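Über uns

Polarier zeichnet Demonstrationen für das Training von Manipulationsrobotern auf. Auftraggeber sind Hersteller von Greifsystemen und Forschungsgruppen, die eigene Modelle trainieren und dafür Bewegungsdaten von Menschen benötigen. Sitz des Unternehmens ist Trirnholm.

Arbeitsweise

Eine Aufgabe wird bei uns auf zwei Wegen vorgeführt. Beim Handführen bewegt der Operator den Arm direkt am Flansch; die Gelenkmomente werden kompensiert, die Gelenkwinkel laufend mitgeschrieben. Bei der Fernsteuerung sitzt der Operator an einem Leitarm, dessen Stellung auf den Folgearm übertragen wird. Handführen liefert ruhigere Bahnen bei Kontaktaufgaben wie Einstecken oder Wischen. Die Fernsteuerung hat den Vorteil, dass keine Hand in den Kamerabildern erscheint und der Operator bei Bedarf nur das Kamerabild sieht, also dieselbe Information wie später das Modell.

Welcher Weg gewählt wird, legen wir mit dem Auftraggeber vor Beginn fest. Ein Wechsel innerhalb eines Datensatzes ist möglich, wird aber in den Metadaten je Episode vermerkt.

Aufgaben und Objekte

Der größte Teil der Aufträge betrifft Tischaufgaben: aufnehmen, ablegen, umsortieren, aus einem Behälter in einen anderen überführen. Die Objekte wählen wir nach Greifeigenschaften aus. In einem Tablett liegen deshalb ein gedrehter Spielzeugstab neben Plüsch und zerknülltem Papier, das sich beim Zugreifen verformt und danach eine andere Kontur hat als in der vorherigen Episode.
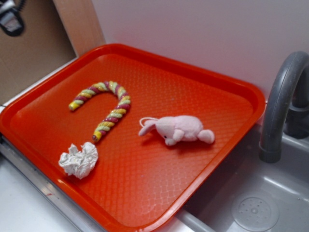 Die Ausgangslage wird vor jeder Episode verändert. Vorgegeben ist eine Liste von Lagen, aus der die Aufzeichnungssoftware Catatell zufällig zieht; der Operator legt die Objekte entsprechend aus und bestätigt. Eine Standardaufgabe umfasst 3000 Episoden mit einer Dauer von rund 15 Sekunden je Episode. Fehlgriffe werden nicht gelöscht. Sie erhalten eine eigene Kennzeichnung und können auf Wunsch mitgeliefert werden, ebenso die anschließende Korrekturbewegung.

Qualitätsprüfung

Jede Episode durchläuft eine automatische Prüfung auf Bildausfälle, Zeitversatz zwischen Kamera und Gelenkdaten sowie Sprünge in der Trajektorie. Danach sichten zwei Personen unabhängig voneinander eine Stichprobe von 10 Prozent. Bei abweichender Bewertung wird die gesamte Sitzung erneut gesichtet.

Entstehung

Polarier ging aus dem Projekt Mansour hervor, in dem ein Verfahren zur Kalibrierung von Leit- und Folgearmen entwickelt wurde. Das Verfahren ist weiterhin im Einsatz und wird zu Beginn jeder Sitzung ausgeführt. Catatell entstand zunächst als internes Werkzeug und wird seit April auch einzeln lizenziert.

Anfragen

Für ein Angebot benötigen wir eine Beschreibung der Aufgabe, den vorgesehenen Greifer, die Kamerapositionen und das gewünschte Datenformat. Eigene Objekte können nach Trirnholm geschickt werden und gehen nach Abschluss der Aufzeichnung zurück.

Stand: Fr., 11. September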